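August, bench 3, 07:40

Continuing the permeability work on the Netdale sand. Previous entry ended with the constant-head cell leaking at the lower O-ring. Replaced the ring, greased it, left the cell standing full overnight. Level unchanged this morning, so the cell goes back into use.

Samples on hand: Netdale washed, Netdale unwashed, Vaher pit run. The Ronent material is still at the quarry. Griet Claeys wrote that the bags are filled but the truck is going to Jullstead first.

Sieving

Washed and unwashed Netdale both dried at low heat, then split with the riffle box. 1000 g of each through the stack, shaker on for the usual interval. The unwashed sample blinded the two finest screens and had to be brushed and run again. Mass loss after the second run was a little higher than I like. Most of it is probably dust on the lid gasket, which should be weighed next time.

Vaher pit run is gap graded: plenty of coarse, plenty of fine, not much between. Umut Ertürk saw the same thing in his batch and put it down to the loader scraping the bottom of the pile. Possible. I would like a sample from higher up before writing it into the report.

Packing

The main source of scatter is still how the column is filled. Three methods tried on washed Netdale:

- dry pour through the funnel, no tapping
- dry pour in lifts, each lift tamped
- wet placement under a head of water, spooned in

Dry pour without tapping settles as soon as flow starts. The drop in column height was visible against the scale, and the first readings are useless because of it. Tamped lifts are stable but leave faint horizontal layering, with fines collecting at the top of each lift. Wet placement gives the most even column and the fewest trapped bubbles. It is slow. Alun Phillips prefers tamped lifts for speed and scarifies the surface between them, which I have not tried yet.

Deaired water is the other half of it. The tank was filled yesterday and held under vacuum for almost 24 hours. Tap water straight from the line gave a steady decline in flow through the run, consistent with gas coming out in the pores.

Run log, washed Netdale, wet placed: sheet 3399. Outflow steady by the fourth reading. Manometers two and three agree, manometer one reads high — suspect a bubble in the tubing, flush before the next run.

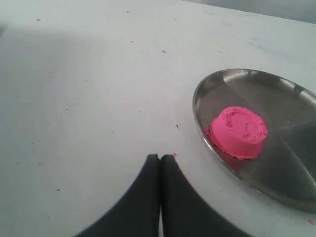

Does tamping change the result enough to matter for the filter design?

Enough to matter for the unwashed sand, where the fines move. For the washed sand the difference between tamped and wet placed columns is smaller than the spread between repeats, and either will do.

To do

- flush manometer one, check the clamp
- repeat unwashed Netdale with scarified lifts
- weigh the lid gasket before and after sieving
- ask Martti Kinnunen for the spare porous disk, ours has a chipped edge
- second Vaher sample, from the upper part of the pile

Cell drained and left open to dry, 16:15.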